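Clullamov Two-Arm Kit: Set-up Guide
Section 4. Your first sorting run

This is the fun part! By now both arms are bolted down and talking to the Okitz controller, so let's give them a job.

Step 1. Clear the middle of the bench. Stone is fine, glossy or matte. Push jars and boxes well back past the working edge, then home both arms with the fingers open.
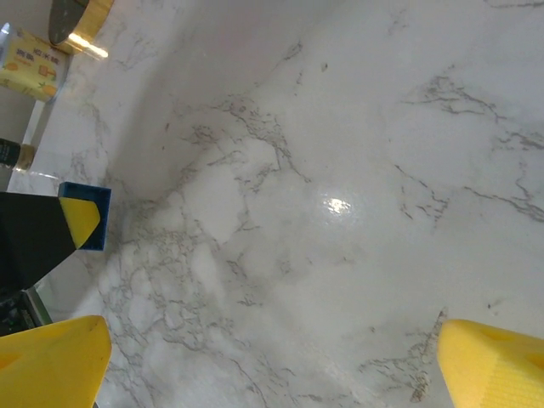 Step 2. Set out the bins and tip out your bricks. Red and blue make a great first pair of colours. Keep the bins side by side and touching, then choose Sort by Colour and send red to the yellow bin.

Note: a loose pile is fine, but spread the bricks if they're stacked more than two high.

Step 3. Press Start and watch the wrist view on your screen. The black gripper carries its brick to the bin while the soft yellow fingers stay wide.
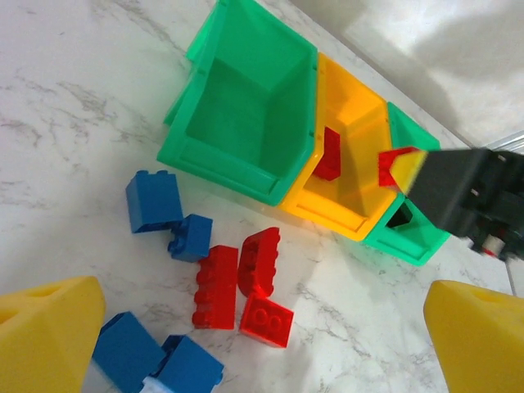 Leave the speed at 10 for now. It feels slow, I know, but you'll learn heaps about how the arms share the space.

Caution: keep hands and sleeves out of the work area until the Prurnel light goes off.

Step 4. Let the reds finish before you queue the blues.

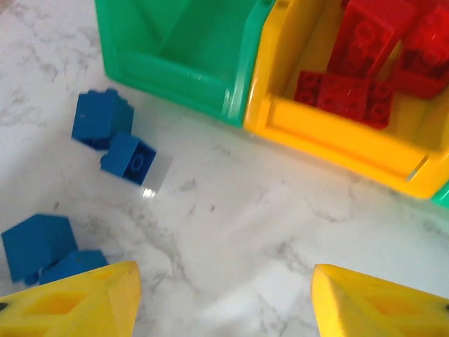
If a brick slips, press Pause, set it back on the bench and press Resume. The job picks up from the same point. Once you're happy, try speed 36 and enjoy the show!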